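제목: Re: [flornard-정비] 타워형 분해 순서 초안, 메인보드 분리 전 단계
보낸이: Maeve Coughlan
받는이: flornard-정비 목록

-----원본 메시지-----
보낸이: Chie Oda
제목: [flornard-정비] 타워형 분해 순서 초안, 메인보드 분리 전 단계

초안 2판을 목록 저장소에 올렸습니다. 11월 입고분부터 적용할 생각이므로 그 전에 의견을 받고 싶습니다. 지난 판과 달라진 부분만 적습니다.

가. 케이스는 눕힌 상태에서 작업하고, 세운 상태의 작업은 외관 점검까지만 허용합니다.
나. CPU는 그래픽 카드보다 먼저 뺍니다. 지난 판에서는 카드가 먼저였습니다.
다. 전원 공급 장치는 케이블만 분리하고 본체는 마지막까지 케이스에 둡니다.
라. 드라이브는 캐리어째로 빼서 별도 상자에 담습니다. 드라이브와 캐리어의 분리는 이 문서에서 다루지 않습니다.
마. 나사는 위치별로 나누지 않고 규격별로만 나눕니다.

나 항목은 저도 확신이 없습니다. 카드가 꽂혀 있으면 소켓 레버에 손이 닿지 않는 기종이 있다는 말을 들었습니다. 마 항목은 Kinoshita 쪽 요청입니다. 위치별 트레이가 자리를 너무 많이 차지한다고 합니다.

확인이 필요한 것은 세 가지입니다. 첫째, 나 항목의 순서를 기종과 관계없이 고정해도 되는지. 둘째, 소켓 커버가 없을 때 보드를 어떻게 보관하는지. 셋째, 기록표에 라벨 내용을 어디까지 옮겨 적어야 하는지.

Chie Oda
-----원본 메시지 끝-----

초안 읽었습니다. 가 항목은 이견 없습니다. 나머지는 항목 순서대로 답하고, 질문하신 세 가지는 해당 위치에서 같이 다룹니다.

가 항목에 덧붙일 문장이 하나 있습니다. 눕히는 방향을 명시해 주십시오. 현재 문장은 "눕힌 상태"라고만 되어 있어서 어느 면이 위인지 읽는 사람이 정하게 됩니다. "측면 패널을 제거한 면이 위를 향하도록"이라고 쓰면 됩니다. 작업대 재질은 규정하지 않아도 좋지만, 슬랫형 상판을 쓰는 곳에서는 나사가 틈으로 빠집니다. 제 쪽에서는 알루미늄 슬랫 상판을 쓸 때 케이스 앞쪽에 얇은 매트를 덧대라고 적어 두었습니다. 매트는 접지된 것을 씁니다.

전원 차단 절차는 2판에서 빠졌습니다. 일부러 뺀 것인지 모르겠습니다. 1판에는 코드 분리, 전원 단추를 눌러 잔류 전하 방전, 손목띠 연결 순으로 들어 있었습니다. 이 부분은 별도 문서로 옮기더라도 첫머리에 참조를 남겨야 합니다. 패널을 연 다음에야 코드가 꽂혀 있는 것을 발견하는 일이 작년에도 있었습니다.

나 항목. 순서를 기종과 관계없이 고정하는 것에는 반대합니다. 다만 초안의 순서가 틀렸다는 뜻은 아닙니다. 소켓이 보드 가운데 있고 카드가 바로 그 아래에 가로로 놓이는 배치라면 쿨러를 들어낸 뒤 카드를 그대로 두고 CPU를 빼도 됩니다. 이때 카드가 꽂혀 있는 것이 오히려 유리한 점도 있습니다. 보드를 손으로 누르지 않게 됩니다.

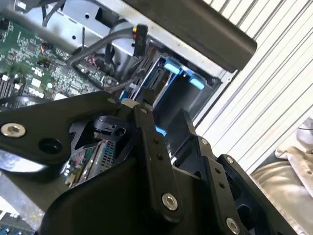 반대로 카드 덮개가 소켓 레버의 회전 범위를 침범하는 배치에서는 카드가 먼저입니다. 판단 기준을 한 줄로 쓰면 이렇습니다. 레버를 끝까지 젖혔을 때 카드나 케이블에 닿으면 카드를 먼저 뺀다. 닿지 않으면 CPU를 먼저 뺀다. 이 정도면 기종 목록을 따로 유지할 필요가 없습니다.

쿨러에 관한 문장도 손봐야 합니다. 초안에는 "쿨러를 제거한다"로만 되어 있습니다. 굳은 열전도 화합물 때문에 CPU가 쿨러 바닥에 붙어 올라올 수 있습니다. 고정 나사를 대각선 순서로 조금씩 풀고, 완전히 풀린 다음에는 위로 당기지 말고 수평으로 비틀어 떼도록 써 주십시오. 핀이 CPU에 있는 소켓 형식에서는 비트는 각도를 작게 해야 합니다. 접점이 소켓 쪽에 있는 형식에서는 고정 브래킷이 CPU를 잡고 있으므로 문제가 적습니다.

케이블 정리는 나 항목 앞으로 옮기는 것이 좋겠습니다. 얇은 케이블 한 가닥이 보드 위를 고리처럼 지나가는 경우가 흔하고, 이런 케이블이 공구 끝에 걸리면 커넥터가 보드에서 뜯깁니다. 분리할 케이블과 분리하지 않고 옆으로 젖혀 둘 케이블을 구분해 주십시오. 제 기준은 다음과 같습니다.

보드에 꽂힌 전원 케이블: 분리.
드라이브 데이터 케이블: 보드 쪽에서 분리하고 드라이브 쪽은 그대로 둠.
전면 패널 케이블: 보드 쪽에서 분리. 커넥터 방향을 기록표에 적음.
섀시에 클립으로 고정된 케이블: 클립만 풀고 젖혀 둠.

색으로 구분하라는 문장은 삭제를 권합니다. 초안 부록에 "빨간색은 데이터"라고 되어 있는데, 같은 입고분 안에서도 파란색과 빨간색이 섞여 들어옵니다. 커넥터 형상으로만 판단해야 합니다.

메모리. 초안에는 모듈을 빼는 시점이 없습니다. CPU 다음, 카드 다음, 보드 분리 전이면 어느 때나 상관없지만 기록표에는 슬롯 번호가 들어가야 합니다. 슬롯 번호는 보드 인쇄를 따릅니다. 소켓에서 가까운 쪽이 첫 번째라고 가정하면 안 됩니다. 양쪽 걸쇠가 모두 움직이는 형식과 한쪽만 움직이는 형식이 있으니, 걸쇠가 움직이지 않는다고 힘을 더 주지 말라는 주의를 한 줄 넣어 주십시오.

다 항목. 찬성합니다. 전원 공급 장치를 먼저 빼면 케이스가 가벼워져서 나사를 풀 때 밀립니다. 마지막에 빼는 경우에도 고정 나사를 모두 푼 다음 섀시 안쪽 걸림을 확인해야 합니다. 안쪽으로 밀어서 빼는 구조가 많고, 바로 들어 올리면 걸림 부분이 휩니다. 장치 덮개는 어떤 경우에도 열지 않습니다. 이 문장은 굵은 글씨든 무엇이든 눈에 띄게 처리해 주십시오.

라 항목. 캐리어째로 빼는 것은 맞습니다. 파란색 플라스틱 캐리어의 경우 양쪽 걸쇠를 동시에 안으로 눌러야 빠지고, 한쪽만 누른 채로 당기면 걸쇠 뿌리가 하얗게 변하다가 부러집니다. Zusolik에서 넘어온 캐리어 중에 이렇게 된 것이 여러 개 있었습니다. 부러진 캐리어는 드라이브를 계속 끼워 둘 수는 있지만 재장착용으로는 불합격입니다. 기록표에 "캐리어 상태" 칸을 추가해 주십시오. 양호, 백화, 파손이면 충분합니다.

드라이브 상자에 대해서도 하나. 초안은 상자 하나에 25개까지 담는다고 되어 있는데, 저희 쪽 칸막이로는 10개가 한도입니다. 칸막이 없이 쌓는 것을 전제로 한 수치라면 고쳐야 합니다. 칸막이가 다른 것이라면 품번을 알려 주십시오.

드라이브 케이지 패널은 별도 항목으로 세우는 것이 좋습니다. 케이스 안쪽 폭 전체를 가로지르는 금속 패널은 경첩식으로 젖혀지는 것과 나사로 고정된 것이 있고, 겉에서 보면 구별이 잘 되지 않습니다. 들어 올리기 전에 양 끝을 확인한다고만 써도 사고가 줄어듭니다. 패널에 붙은 작은 라벨은 떼지 않습니다. 라벨 내용이 케이스 일련번호와 다를 때에는 양쪽 모두 적습니다.

라벨 기재 범위는 세 번째 질문이었습니다. 전원 공급 장치의 규제 라벨은 전부 옮겨 적을 필요가 없습니다. 품번, 개정 번호, 정격 출력까지만 적으면 됩니다. 인증 기호는 적지 않습니다. Ikent 기록표에는 정격 출력이 300이라고만 적힌 줄이 많은데, 단위를 생략하지 말고 W까지 써야 합니다. 입력 전압 칸과 헷갈려서 다시 확인한 일이 있습니다. 라벨 옆에 흰 스티커가 따로 붙어 있으면 스티커의 번호를 비고란에 적고, 무슨 번호인지는 추정해서 쓰지 않습니다.

마 항목. 이것은 동의하기 어렵습니다. 규격이 같아도 길이가 다른 나사가 있고, 보드 고정용과 드라이브 고정용은 나사산이 다른데도 머리 모양이 비슷합니다. 위치별 트레이가 자리를 차지한다는 Kinoshita의 지적은 맞습니다. 절충안으로 세 칸만 두는 방법을 제안합니다. 보드와 카드, 드라이브와 케이지, 전원과 외장. 이 구분이면 손바닥만 한 트레이 하나로 끝납니다. 조립까지 가지 않고 부품만 회수하는 입고분이라면 규격별 분류로도 됩니다. 초안에 두 경우를 나누어 적어 주십시오.

남은 것은 소켓 보관입니다. 여러 사람이 따로 물어본 내용이라 질문과 답의 형식으로 초안 끝에 붙이면 어떨까 합니다. 문안을 적어 둡니다.
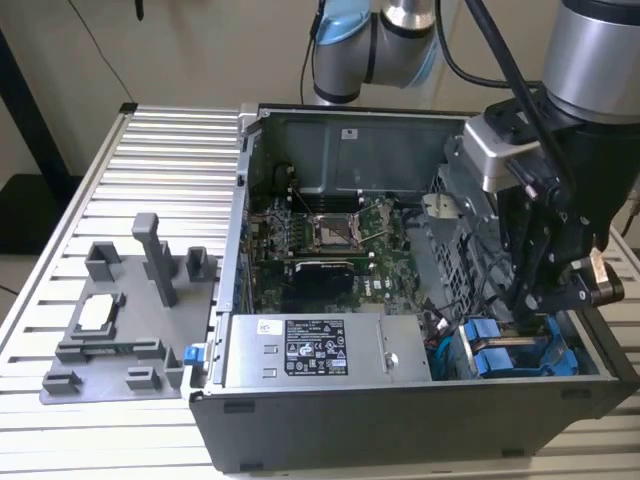 CPU를 뺀 소켓에 맞는 커버가 없으면 보드를 어떻게 보관합니까?

고정 브래킷을 조심해서 내리고 레버를 잠근 다음, 소켓 위에 접점에 닿지 않는 단단한 덮개를 씌워 정전기 방지 봉투에 넣습니다. 덮개는 보드에 붙이지 않고 봉투 바깥에서 띠로 고정합니다. 스펀지나 기포 비닐을 접점 위에 직접 대지 않습니다. 보드를 겹쳐 쌓지 않고 세워서 보관하며, 봉투 겉면에 "소켓 커버 없음"이라고 씁니다.

위 문안에서 브래킷을 내리는 부분은 보드를 케이스에서 꺼내기 전에 하는 것으로 순서를 맞추어야 합니다. 브래킷이 올라간 채로 보드를 들면 손가락이 소켓 쪽으로 들어가기 쉽습니다. 접점 점검도 그 전에 끝냅니다. 점검은 비스듬한 조명 아래에서 배율경으로 하고, 금색 면의 반사가 고르지 않은 곳이 있으면 위치를 기록표 그림에 표시합니다. 현장에서 접점을 펴려고 시도하지 않습니다. 펴는 작업은 Flornard 쪽 작업대에서만 합니다.

커버 수급 상황도 적습니다. 빈 커버는 신품 보드에서 나온 것을 모아 쓰고 있는데 소켓 형식별로 편차가 큽니다. 형식이 맞지 않는 커버를 억지로 끼우면 접점 가장자리가 눌립니다. 커버가 남는 곳이 있으면 형식과 수량을 목록으로 알려 주십시오.

문서 형식에 관한 사소한 지적 몇 가지입니다. "위쪽", "아래쪽"이 세운 상태 기준인지 눕힌 상태 기준인지 섞여 있습니다. 4절까지는 눕힌 상태인데 5절의 "아래쪽 나사"는 세운 상태 기준으로 읽힙니다. "전면", "후면", "전원 쪽", "드라이브 쪽"으로 바꾸면 자세와 관계없이 통합니다. 그리고 "해제 탭"과 "해제 레버"가 같은 부품을 가리키는지 확인해 주십시오. 섀시 가장자리로 나온 작은 파란색 탭이라면 탭으로 통일하는 것이 좋습니다. 레버는 소켓에만 쓰는 편이 혼동이 없습니다.

후면의 격자형 구멍이 난 금속판을 초안에서는 "통풍판"이라고 부르고 부록 그림에서는 "타공 브래킷"이라고 부릅니다. 어느 쪽이든 하나로 해 주십시오. 위치도 "후면"으로 못박지 말고 "타공된 금속 브래킷이 있는 경우"로 시작하는 것이 낫습니다. 세로로 선 브래킷은 손을 넣고 뺄 때 손등이 긁히는 자리이므로 장갑 항목의 참조를 걸어 두십시오. 장갑은 손끝이 얇은 정전기 방지용이면 됩니다.

3판에서 나 항목의 판단 기준과 마 항목의 두 경우만 정리되면 11월 적용에는 문제가 없다고 봅니다. 기록표 양식은 제가 고쳐서 올리겠습니다. 추가되는 칸은 캐리어 상태, 소켓 커버 유무, 레버 간섭 여부입니다. 열 너비를 맞추느라 비고란이 좁아지므로, 비고를 길게 쓰는 곳에서는 뒷면을 쓰고 앞면에 화살표를 표시해 주십시오.

드라이브 상자 칸막이 품번은 이 메일에 회신으로 부탁합니다.

Maeve Coughlan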